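Two Hands, Two Grippers and One Very Stubborn Box

I spent a Monday finding out how bad I am at picking things up

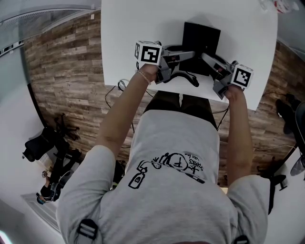 I should say up front that I went to Urkedport thinking I'd be good at this. I cook, I can thread a needle, I once rewired a lamp without getting hurt. How hard could it be to squeeze a handle and move something from one side of a table to the other?

Pretty hard! The people at Oravec, who let me hang around their workshop for a day, have been comparing hand-held grippers since April. You hold one in each fist, you do an ordinary chore with them, and the recording goes off to teach a robot arm to do the same chore. They had two models ready for me. The first was the Parkstead, which they've been using the longest. The second was the Clulivholm, which is newer and costs more, and which everybody in the room had an opinion about before I'd even touched it.

I started with the Parkstead. It's the lighter of the pair, and for the first ten minutes I loved it. The squeeze is soft and the fingers close right along with your hand. Then I tried to stand a box on its end using both grippers together, and I found out what the trouble is. Soft is lovely until you need to know how hard you're pushing. I kept nudging with the left, overcorrecting with the right, and chasing the thing across the table like a kid with the last pea on the plate.

The other surprise was my shoulders. You'd think your hands would get tired, but you end up hunched over the table with your elbows out, trying to keep your wrists turned so the cameras get a clear look at the marker cubes. Those are the printed black and white squares that tell the software where each gripper is and which way it's tilted. Roll your wrist too far and the software loses you, and then the whole try is worthless no matter how nicely you did the job. I lost 3 in a row that way before lunch and said a word I won't put in a magazine.

After a sandwich I switched to the Clulivholm. It's heavier (you notice it the second you lift your arms) and the handle has a stiffer spring. I didn't like it at all to begin with. My forearm was complaining inside of five minutes. But the box stood up on the second go, and then it stood up again, and I started to get what the fuss was about. There's a bit of push-back when the fingers meet something solid, and that was enough for me to stop guessing. Thin things were still a pain. I never did get a playing card off the table with either one.

The team is a lot faster than I am, obviously. They've logged 4,000 tries across the two models, and 486 of those had to be thrown out for tracking problems. Most of the bad ones came from two-handed jobs, where one gripper drifts in front of the other and hides its cube. They've been moving the cubes around to fix that — further out to the side, a little higher, tipped a few degrees — and each change means setting up the software all over again. One person told me she now dreams about the angle of that cube.

So which would I buy? If I were sorting blocks or moving cups all day, the Parkstead, easy. My arms would thank me. For anything where both hands have to meet in the middle and agree with each other, I'd take the Clulivholm and a long break every half hour. The workshop is leaning the same way, although they want to try it with a softer spring first, and they're still arguing over whether the longer fingers are worth the wobble.

They've asked me to come back when the new springs arrive. I've been practicing at home with two pairs of salad tongs and a box of crackers, and my left hand is still terrible.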